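Faux Flower Questions, All in One Place

Hi! I get a lot of emails about artificial flowers (storing them, cleaning them, making them look less like a waiting room), so I finally put my answers on one page. If yours isn't covered, write to me and I'll add it when I can, usually on a Sunday.

Roses and hydrangeas get the most mail by a mile, so let's begin with those.
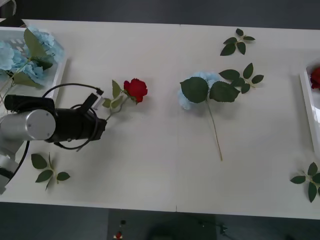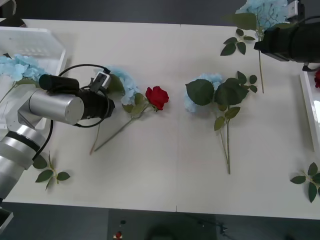 How do you sort your stems?

By type first, color second. I used to do it the other way around and ended up with every red thing I owned in one giant tangle. Now the hydrangeas go with the hydrangeas, the roses go with the roses, and loose greenery gets its own spot. I like shallow trays for this because I can see everything without digging. Deep bins are fine for off-season stuff, but the blooms at the bottom get squashed.

Why do you work on a white table?

I love a plain surface! You see the true color of the petals and you spot every stray thread of glue. If your table is dark or patterned, a white sheet pulled tight works just as well.

My hydrangeas came out of the box flat. Are they ruined?

Almost never. Hold the head upside down by the stem and give it a gentle shake, then open up the petals with your fingers, working from the middle out. If they're really creased, hang them in the bathroom while you take a hot shower and try again after. Please don't use a hair dryer on high. I did that to a whole bunch from Zollalis and the edges curled up like potato chips.

How do I pick up a rose without wrecking it?

By the stem, always, a little way below the bloom. On a lot of faux roses the head is a separate piece that just pushes onto a peg, so if you grab the petals and pull, off it comes. (If that happens, a tiny dab of craft glue and an hour of patience will fix it.)

What do you do with leaf sprigs that fall off?

Keep them! I have a jar. They fill gaps in wreaths and hide floral tape, and one or two beside a napkin look really sweet. My friend Daranee Somboon tucks hers into gift ribbon, which I have completely stolen.

Do red roses and pale blue hydrangeas go together?

I think so, yes, and I know some of you don't! The trick for me is going heavy on the blue and light on the red. For a medium vase I use 2 hydrangeas, a single rose set slightly off center and 11 sprigs of greenery, in different lengths so it doesn't look like a hedge.

How do I clean off the dust?

A soft makeup brush for fabric petals, a barely damp cloth for plastic leaves. Test a hidden petal first, reds especially, as the dye can run. Horácio Fonseca wrote in to say he puts his in a pillowcase with some salt and shakes it. I tried it and it does work, but do it outside.

How many flowers do you own?

More than 231 stems, and I've stopped buying until the Etodis shelves in my hallway have some room on them. Check back with me in April.

Can I store them in the attic?

I wouldn't. Heat makes plastic leaves go sticky and hot glue lets go. A closet shelf is much kinder, with the lid left on and nothing heavy stacked on top.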